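Workshop notebook, Stulholm shared workshop
September, bench 2
Entry by Jihad Khoury

Purpose of session: continue commissioning of the Reva arm on used desktop computers, with memory removal as the target task.

Work carried out. The base plate was re-shimmed and the four mounting bolts tightened again. The Teuber controller was then restarted and the joint zeros were taken from the printed jig. Joint 3 continues to report a small offset after a cold start. It clears once the arm has been homed twice - the cause has not been found.

The approach speed was reduced from 700 to 204 in controller units. At the higher value the arm overshot the taught point and the stop triggered. Almost 30 approaches were logged at the lower value, all with the fingers closed and without contact. The log is on the Flostau drive under the bench 2 folder.

Outstanding: replacement cable clip at the elbow; second reading of the joint 3 offset; a decision on whether the fingertip pads are to be recast in a softer grade. Colleagues using the bench are asked to leave the jig in place.

The approach path for the memory slots requires revision before any gripping is attempted. The present path was taught from directly over the board and takes no account of the neighboring parts. The metal retention bracket at the CPU socket stands close to the slots, and the upright capacitors on the far side of the socket leave little reason to swing the wrist that way. The next path will therefore be taught from the side of the white retention latches, with the wrist angle held fixed until the fingers are clear of the bracket lever. 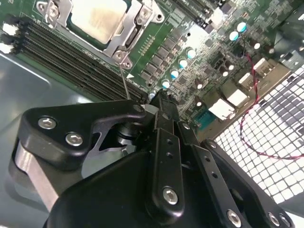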